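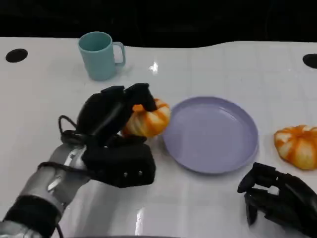 Raketti Tabletop Play Food Set

Home Classroom Play Food Table Settings Storage Contact

Search products Enter keyword or item number Go

Item no. 388
Supplied by Lambrechts Educational Furnishings, Stevport

The Raketti Tabletop Play Food Set is intended for early childhood classrooms, therapy rooms and supervised play areas. It combines tableware in quiet colors with play food in stronger ones, so that the pieces are easily told apart when they are set out together on a white or light-colored table.

The striped pumpkins are the most frequently requested pieces in the set. Each has alternating ribs of orange and white, and the rounded ribs offer a natural place for the fingers to rest. The pumpkins are small enough to stand beside a plate and may be used in sorting, serving and seasonal table activities.

Tableware

The plate is round and lavender, with a raised rim and a shallow interior. The mug is pale teal plastic, with a single curved handle. Both are designed for pretend use only and should not be used to serve food or drink. 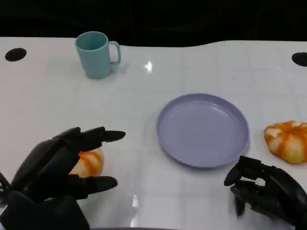 Schools that already own the Tiltby activity table will find that the set suits its surface well. A plate, a mug and two pumpkins may be laid out with ample room left for serving and passing. Additional plates and mugs may be ordered separately – please quote the item number above when doing so.

Care and Storage

Wipe all pieces with a soft, damp cloth and mild soap. Dry them fully before returning them to the storage bin. Do not place any piece in a dishwasher or microwave. Abrasive pads will dull the finish and are not recommended. The storage bin measures 60 cm in length and fits the lower shelf of the standard Lambrechts classroom cabinet.

Notes on Use
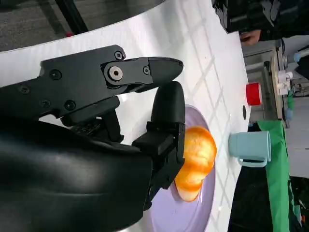
Efren Enriquez

In table-setting activities, it is advisable to introduce the plate first and to add a single piece of food once the plate is in position. A glossy, orange-yellow piece shows clearly against lavender, and the raised rim marks the edge of the serving area. The pumpkins may be brought in afterward as a second choice.

Ordering and Warranty

The set carries a warranty of 2 years from the date of delivery. Orders for schools are normally shipped within four working days. Replacement pieces remain available for the full warranty period – requests should be made in writing and should include the original order number.

Page last revised March 3, 2023

Contact Lambrechts | © Lambrechts Educational Furnishings, Stevport. All rights reserved. | Back to top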